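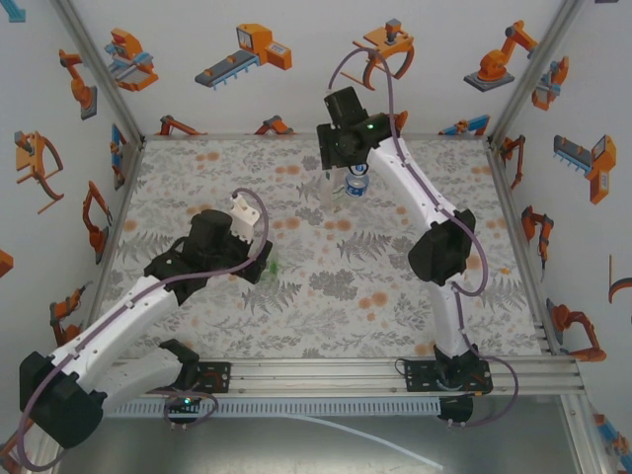 Fern fronds and orange blossom, with two white arms at the rail.

Count Night

Half four and still dark. Henrike Kleinschmidt had the flask, the clicker, the wrong gloves. Pui-shan Man had everything else.

"Tide's at six," Pui-shan said. "We're late."

"We're not late."

They were late. Over the stile, down past Gittins's sheep, then out along the bank with the wind coming straight off Mornum flats and into their teeth. No torches after the gate. That was the rule, Pui-shan's rule, and Henrike kept to it and went into the ditch up to one knee.

Not a word. Boot full of it. On.

The hide at Ledadholm had lost its door in January. Somebody had propped a pallet across the gap, and they shifted it between them and sat on the bench and waited for there to be something to see. You heard them first. You always did. A sort of fizzing, far out, and then a curlew on top of it, then nothing.

"Knot," said Pui-shan.

"Could be dunlin."

"It's knot."

Henrike poured. The tea had gone the colour of the estuary. She wanted to say it now, before it got light, before she had to do it to Pui-shan's face. She'd taken the job at Tastum. Eight years of this bench and she'd be gone by summer, other side of the water, proper office, somebody else's marsh. She had practised it in the car. It had sounded alright in the car.

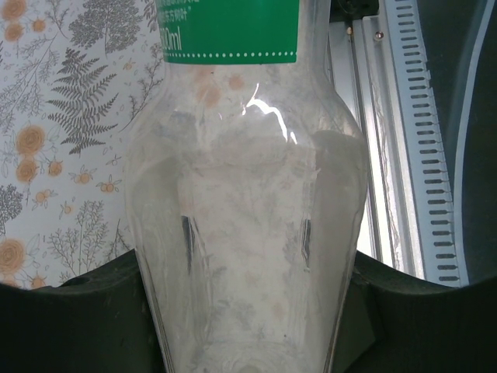
"I was thinking," she said.

"Don't. Left of the post. Look."

Grey coming up. The mud had a shine on it and the shine was moving - not the water, the birds, pushed up in front of the water, thousands of feet going like rain. Then something put them up. A peregrine maybe, neither of them saw it. The whole lot lifted and turned dark, turned white, went dark agian, and the noise of it came over the hide roof like a sheet being shaken out.

Pui-shan was already counting. Lips going, thumb going. Blocks of ten, blocks of a hundred. Henrike took the godwits because she always took the godwits.

It was twenty minutes before they came down properly. Henrike's foot had stopped belonging to her.

"What've you got?"

"488. You?"

"3,302."

"You can't have the two on the end. Nobody gets a two."

"I got a two." Pui-shan wrote it down. March 2019, wind, cloud, state of tide, the lot, in that tiny square writing. "It was under 2,000 last winter. Put that in your report."

"It won't be my report."

There. It was out and it wasn't even the sentence she'd practised.

Pui-shan screwed the cap on the pen. Looked through the scope a while, though the birds weren't doing anything, they were only standing there, heads in, all facing the same way.

"Tastum," she said.

"Who told you?"

"You bought a map of it. It's been on your dashboard since Christmas."

The tide had got to the post. A few at the edge were shuffling up, one leg, hop, hop, sooner than put the other foot down. Henrike took off her boot and emptied it out of the doorway.

"They're the same birds, you know," Pui-shan said. "Half of them go over there to feed. I'll want you on the phone at high water. I'll want numbers."

"Yours'll be wrong."

"Give me that tea."

Henrike gave her the tea. It was nearly cold and there was a bit of ditch in it, and they had it between them, turn and turn about, until the light was good enough to do the redshank.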